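4.2 Nested and stacked objects

Sorting small supplies is a routine chore in homes and repair shops, and it remains difficult for machines. The Tukura task set treats it as a separate category. Objects in this category are left in contact with one another, so that the arm must decide which one to grasp and from which side. Rolls of tape are used often. They are cheap, they vary in width and diameter, and a smaller roll can be placed inside the core of a larger one.

Figure 3. Two-finger gripper open above a roll of white double-sided tape, with a roll of black electrical tape inside its core.

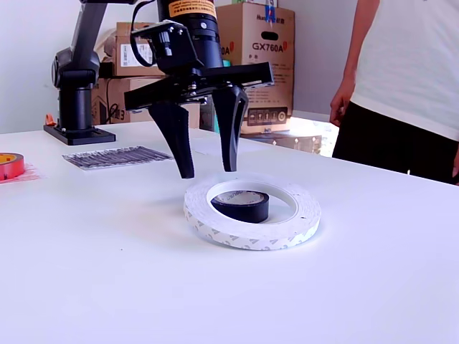

The full collection holds 3805 attempts, of which 600 involve nested objects. Ibarra and Holroyd set the starting positions by hand and varied them between attempts. An attempt was scored as complete only if the inner object was removed and set down without moving the outer one off its starting mark. Lifting both together was scored as a failure, even when the pair was later separated.

Under this rule, the Vokstead controller finished more than 2 in 5 nested attempts. Most failures occurred at the moment of contact, when a fingertip met the rim of the outer roll. Tapia and Fourie reviewed these cases separately and agreed on the cause in nearly all of them. A person doing the same chore would tilt the outer roll or steady it with the other hand. A single arm has neither option, and we return to this limit in Section 5.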